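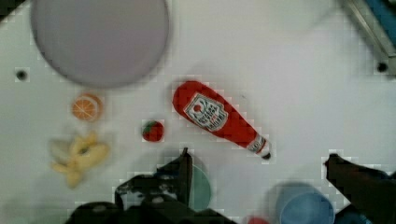
Toy food

Toy food (also play food, pretend food) is a class of children's toy made to look like things people eat and drink. Used mostly in pretend play – shops, cafes, picnics, cooking. Usually kept with plates, cups and pans of the same scale, or near enough.

Common types

Fruit is the most usual. Bananas, strawberries, oranges, apples. Some pieces are whole, others are made to look already cut or opened, such as a halved orange with the segments showing or a banana with the peel folded back. Bottles and packets form a second group. A red ketchup bottle with a white label is easily known by small children well before they can read the label. Bread, eggs, cakes and fish are also widely sold.

Cutting sets are a separate type. The pieces come in two parts held by hook-and-loop tape or a magnet and are "sliced" with a blunt knife. Halves get lost, and a half with no partner tends to stay in the box for years.

Materials

Wood, hard plastic, soft vinyl, felt, knitted yarn, plush. Felt and knitted pieces are often home made. Hollow plastic is the cheapest and dents. Painted wood chips at the edges, mainly on stalks and leaves.

Size

No agreed scale. A strawberry may be near life size in one set and the bottle next to it much smaller than a real one. Mixed collections show this most, as sets get added to over time from diffrent makers.

Makers and collections

The Ersoy workshop in Gusham began with wooden fruit, later adding felt. Its founder, Defne Ersoy, kept pattern cards for every piece, including ones never sold. The Brindside range had 30 pieces in its first box and was known for its bottles. A later box, with plates and cups, had 20.

The toy room at Bavside holds 762 items of play food, listed by Kekeli Agbenyega by food group, then by material. Seven are still unidentified – one may be a turnip. The list is open to visitors in September.

Play and care

Laying a table, sorting by colour, taking orders, naming foods. Older children often write menus and prices.

Plastic is wiped or washed in warm soapy water. Wood is wiped only, not soaked. Felt and plush depend on the filling, see the lable. Small pieces are not suited to under-threes.

See also

Play kitchen
Doll's tea set
Toy shop till
Food models (display)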